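Botellas de agua en el cajón del frigorífico

Guardar las botellas tumbadas en un cajón bajo deja libre la puerta para la leche y las salsas. Conviene hacerlo con un poco de orden.

1. Medir antes de comprar

Mida el fondo y el ancho interiores con el cajón abierto del todo. En un cajón de 457 mm de ancho las botellas pequeñas caben sin apretar. Las de 300 mm de largo entran mejor atravesadas.

2. Revisar el tapón

Apriete el tapón a mano y tumbe la botella un momento sobre papel de cocina antes de guardarla. Si el papel se moja, déjela de pie en la puerta.

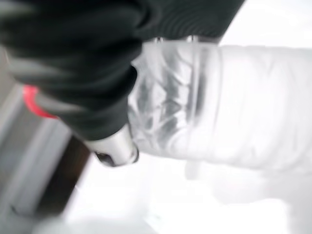 3. Colocar los tapones hacia el mismo lado

Así se ve enseguida cuál está empezada. Para sacar una botella de plástico fino, cójala por el hombro, cerca del tapón, que es la parte más rígida. Por el centro se hunde y, si está abierta, salpica.

4. No llenar el cajón hasta arriba

Deje unos 110 mm libres por encima. Si el compartimento es de congelación, no meta botellas llenas hasta el borde: el agua se expande al helarse y puede rajar el plástico.

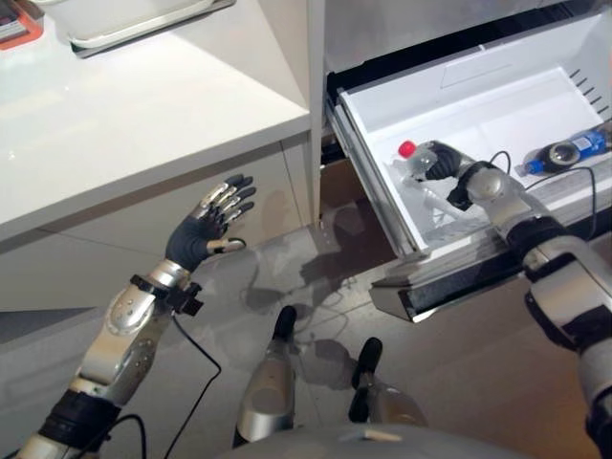 Sekside Hogar | Sección de Cocina y Despensa

5. Limpieza

Vacíe el cajón una vez al mes y pase un paño con agua templada y bicarbonato. Seque bien las guías. En los muebles blancos las marcas de dedos del frente salen con jabón neutro; evite el estropajo.

Consejo publicado el 24 de noviembre de 2020. Ficha 1778.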